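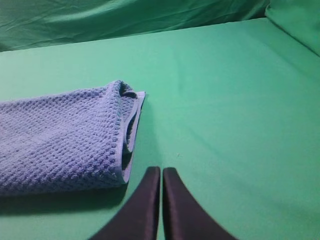 Trerach Baths Users' Meeting – Minutes, July 5, 2022

1. Minutes of the December meeting were agreed.

2. Winter hours. Attendance had fallen to 105 a week. 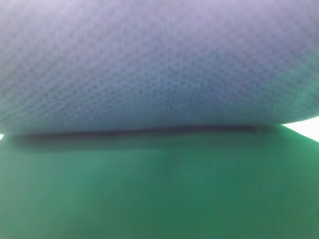 Arkside asked whether early opening could be kept on two mornings. Agreed.

3. Towel hire.
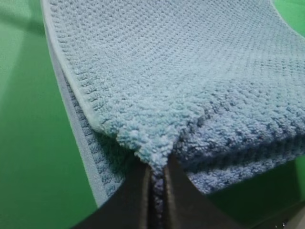 Kaufmann's quote of £900 was accepted – delivery extra. Light blue with a raised texture, as shown, was preferred to white. The hire charge stays at 40p.
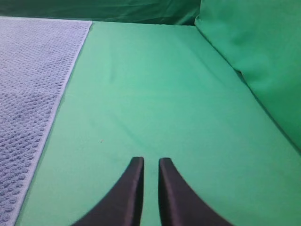
Green fabric, bright shade.

Contact the Clerk | © Trerach Baths | Back to top
2 shares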